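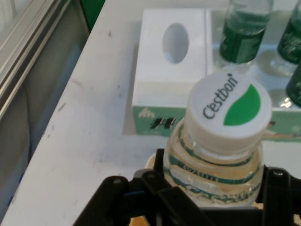

*C'estbon water, white cap, tissue box behind it*

**Subject:** Re: [stumwood-list] Water for the August weekend
**Date:** July 29, 2018

Hi all,

I've been meaning to answer Selina's message since Friday and kept getting pulled away. Quoting the whole thing so people who joined recently can follow:

> **Selina Aigner wrote:**
>
> Hello everybody, can we please settle the drinks before the next Stumwood weekend? Last time we had bottles rolling around under three different tables and two of the sign-in sheets got soaked. I'd like one kind of bottle, in a box, on one table, and that's it.
>
> Also: does anyone still have the wooden tray from the Hofstetter evening? And do we want to buy small bottles at all, or just put out the big dispenser from Fuditz and tell people to bring a cup?
>
> Selina

OK, so, in order.

Small bottles, yes please. I like the dispenser (I carried the thing up the stairs twice, so I feel I've earned an opinion) but the tap drips and the line at lunch was ridiculous. People want to grab something and go back outside.

For the kind of bottle, I'd go with the C'estbon ones with the dark green label. The white cap has a ridged side, and I find that sort much easier to get open than the smooth little caps we had in spring — my mother gave up on hers and handed it to me every single time! They also stand nicely in a white cardboard box, four of them, two by two, open at the top. That's what I'd put out on each table. It's low enough that you can just reach in and pull one up by the neck, and with a box around them they don't go over when somebody bumps the table leg. When the box is empty, refill it from the crates in the back, don't bring out a new one.
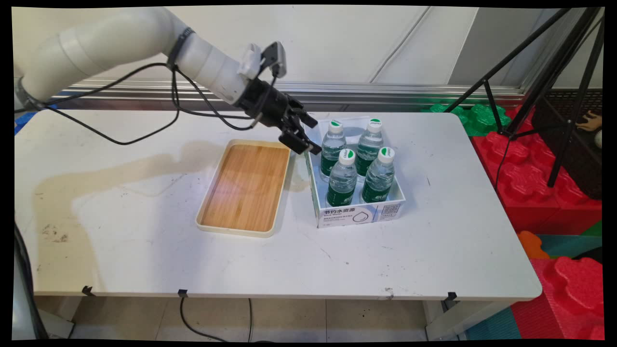
As for the tray, I vote we use it for cups and snacks and keep the water out of it. The rim on it is raised, so it's good for things that slide, like the wrapped cookies, and it fits right beside a box of bottles with plenty of table left over. Just set it down to the left of the water and leave the tissues near the back where people can still get at them. Oh, and could whoever sets up please check that there's a tissue sticking out of the box? You'd be amazed how many people won't put their fingers in the slot to fish for one.

The white tabletops need a real scrub before August. Plain water does nothing for the beige stain, I've tried. Does anyone have the Tukora paste that was under the sink? If it's gone I'll buy some, but I'd love not to own a fourth tube.

On quantity: Selina, your old list said 200 bottles for the two days and we ran out on Sunday at noon. I'd order 300 this time. They keep, and whatever's left can go to the fall meeting.

Empties go in the blue sacks with the caps on. And please write your name on your bottle if you put it down! There'll be a marker tied to the table leg.

I can pick up the crates Thursday if someone with a bigger trunk comes along. Mine takes maybe half.

Talk soon, and thanks Selina for getting this going —

M.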